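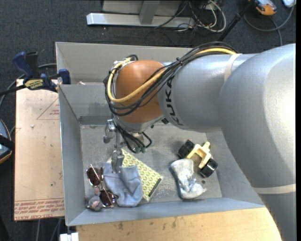
Bin-picking cell with KUKA arm and mixed soft and rigid objects.

Review: the Fliller grasp-ranking method for cluttered bins

Prepared by Caoimhe Geraghty for the Drallbridge laboratory, with test work by Anatole Rey and Hülya Sezer

Fliller is a grasp-ranking method released by the Fleury group under Agathe Chevalier. It takes a single depth view of a bin, proposes a set of grasps, and orders them by the chance that each will lift one object and only one. The laboratory was asked to judge whether the method is ready for daily use on our own cell. This review covers the method as supplied, with the default settings and the trained weights included in the release.

Setup

Installation was completed in one afternoon. The written guide is clear on calibration and weak on everything else. The section on gripper geometry assumes a finger length that did not match ours, and the value has to be changed in two separate files. Mr. Rey found the second file only after the first runs showed the fingers stopping short of the bin floor. The release notes should state this plainly.

Test procedure

We ran 713 grasp attempts with a changing mix of household items and toys. Soft goods were included on purpose, as were thin items such as sunglasses, which give a poor depth reading at the lenses. A grasp was counted as a success when a single object was lifted clear of the bin walls and held until release. Lifting two objects together was counted as a failure, even when both were placed safely. We consider this the fair rule, given what the method claims to do. Objects were returned to the bin by hand between runs and were not arranged.

Of the full set, 304 attempts were made on fabric and plush items. The remainder were made on rigid or mostly rigid items.

Results

On fabric, the method is very good. Bunched cloth offers many ridges, and the ranking reliably prefers a high fold over a flat edge. Plush toys were handled well in the open part of the bin. When a small one had settled into a corner, the planner often proposed a grasp that would bring a finger against the wall, then rejected its own proposal and moved on to another object. The behavior is safe but slow, and it leaves the corners until last.

Toys with wheels gave mixed results. A grasp across a wheel held firmly. A grasp on a narrow part of the body often let the toy turn in the fingers, and the method does not appear to account for this.

Sunglasses were the weakest category. The temple arms are thin, and the planner tended to treat them as noise. Ms. Sezer repeated these runs with a denser depth scan and saw some improvement, at the cost of a longer wait before each motion.

The most common failure overall was the double pick, which occurred when cloth lay over a flat item. The authors list overlap as a solved case. Our runs do not support that statement for thin objects under fabric.

Comparison with Brarnel

The laboratory has used the Brarnel planner for some time. Brarnel is faster and easier to tune, but it handles cloth poorly and needs a separate model for each gripper. Solène Sabatier retrained Fliller on 3,444 of our stored grasps and then ran a further 100 attempts. Double picks became less frequent. Wheeled toys were unchanged.

Recommendation

Fliller is approved for research use on mixed bins where soft goods are common. It is not recommended at present for bins made up mainly of thin rigid objects. Users should plan for retraining on local data and should check the finger length in both files before the first motion - the default value will run without any warning.

Comments on this review should reach Ms. Geraghty by 30th April.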